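April
By the Inix hand-demo group

3.2 Collecting demonstrations by hand

We tried remote control first, and I'll admit I was the one pushing for it. Driving the Jenum arm from a joystick looked great on paper, but picking up one small clip took me most of a coffee break, and my wrist drifted every time I looked up at the monitor. So we switched to a hand-held gripper (we call ours Nerko) that you just carry to the table and use, more or less like a big pair of tongs. What a relief! You feel the object push back a little, and you fix your grip without thinking about it.

We recorded 1395 demonstrations this way, of which 255 were thrown out, mostly for tracking loss when someone swung the tool too fast. Each person got 2 practice runs and then went straight in. Sessions were done in ordinary homes, on whatever table was there, and we asked people to leave the everyday stuff out: glue sticks, sunglasses, a ball, whatever they had. I kept wanting to tidy up between runs and had to sit on my hands.

Small office clips were my favorite targets and also the most annoying. The wire handles stick out at odd angles, so the fingers have to come in along the folded metal body or the clip twists away (ask me how I know). Figure 4 shows the gripper at a cluster of them, with a pink binder clip between and just above the fingers and a blue one partly hidden beside it.

Figure 4. Hand-held gripper with binder clips over a round table. 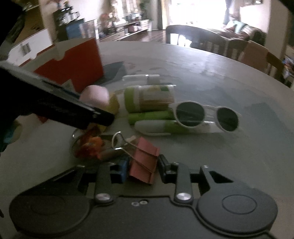 3.3 Turning hand motion into arm motion

The Jenum arm can't bend the way my elbow does, so each recorded path goes through the Xu solver before training. Some 57 paths came back as unreachable and we re-recorded those from a lower standing position.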